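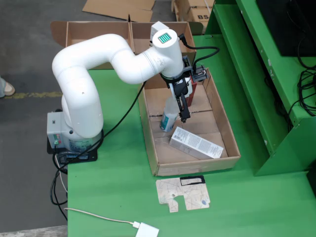

Visit to the Savham press archive and the Banthorpe print works

The visit took place in September and covered two sites in one working day: the Savham press archive in the morning and the Banthorpe print works in the afternoon and evening. The purpose was to see how a regional archive records restrictions on local newspapers, and how those newspapers are produced and distributed. Notes were taken on site. Where a figure was given verbally and could not be checked against a document, it has been left out.

Savham press archive

The archive occupies the second floor of the former county records office. Entry is by appointment. Visitors sign a register, leave bags in a locker and receive a pencil. The reading room opens at 9 a.m. and closes for an hour at noon.

The collection holds bound volumes of 163 newspaper titles. Of these, 27 are still being published in some form. Most of the closed titles ended for commercial reasons, according to the notes kept with each volume, but the archive also maintains a separate incident file covering cases in which publication or reporting was obstructed. The file currently contains 239 entries.

Each entry has the same fields: date, title affected, type of obstruction, body responsible, source of the report, and outcome. The types in use are denial of access to a public meeting, refusal or delay of a records request, legal threat, withdrawal of public advertising, physical interference, and seizure of material. Records requests make up the largest group. Staff explained that this reflects the method of collection as much as the real distribution, because a refused request leaves a letter and a reporter turned away at a door usually does not.

An entry is accepted only with two sources, one of which must be a document. Entries with a single source go into a pending drawer and are reviewed every spring. The archive does not rank towns or officials and does not calculate an index. A request for one was made by the county some years ago and declined on the grounds that the number of entries depends heavily on how many reporters a town has. A town with no newspaper produces no entries.

The most heavily used part of the file concerns public notices. Under the county rules, notices on planning, tenders and tax sales must run in a paper of general circulation. The archive has traced several cases in which notices were moved from one paper to another shortly after critical coverage. The correspondence is kept in gray folders and can be read but not photographed. I read three of the folders. In two the stated reason for the change was cost, and the rate cards attached did not show a lower price at the new paper. In the third the letter gave no reason.

Digitization is partial. Volumes before the 1950s are on microfilm, and the two film readers were both in working order. The catalog can be searched by title and place but not by reporter or subject. The incident file is on paper, with a typed index.

Banthorpe print works

Banthorpe is 60 miles by road from Savham. The print works is on the east side of town, behind the rail yard, and takes contract work from weekly and twice-weekly papers in four counties. Visitors are issued ear protection and a vest at the side entrance.

Pages arrive as files. The deadline for most titles is 5 p.m., and late pages are charged by the quarter hour. Plates are made in a room next to the press hall, checked against a printed proof, bent and hung. The press is a single-width web offset line, bought secondhand. On the evening of the visit the first run started at 6:20 p.m., which was ten minutes behind schedule because of a web break during threading.

The works has a written policy on content. It does not read pages before printing except to check that they are complete and in order. If a customer receives a legal threat, the works asks for a signed statement accepting responsibility and then prints. The policy was introduced after another printer in the region refused an edition. That refusal is in the Savham incident file, listed as a legal threat.

Ownership of the customer titles was discussed at some length. Several belong to Benmoussa, a holding company that also has interests in road haulage. The rest are owned by families or by the editors. A wall chart in the dispatch office shows which titles share delivery routes. The Benmoussa papers and two independent weeklies travel on the same trucks, under a contract with one year left to run. The independents have asked for a longer term and had not received an answer at the time of the visit.

Newsprint comes in by rail from the Irkska mill. The store held nearly a month of stock. Paper price was named as the main pressure on page counts, ahead of wages and power.

Practical notes

The archive charges no fee. Copies are made by staff and mailed, normally within two weeks. The print works accepts small groups on production evenings with prior notice, and photography is allowed in the press hall but not in the plate room. There is no direct bus between the two towns. The connection through the county seat leaves Savham at 12:40 p.m. and reaches Banthorpe in time for the evening run, provided the second bus is not missed. The next one is two hours later.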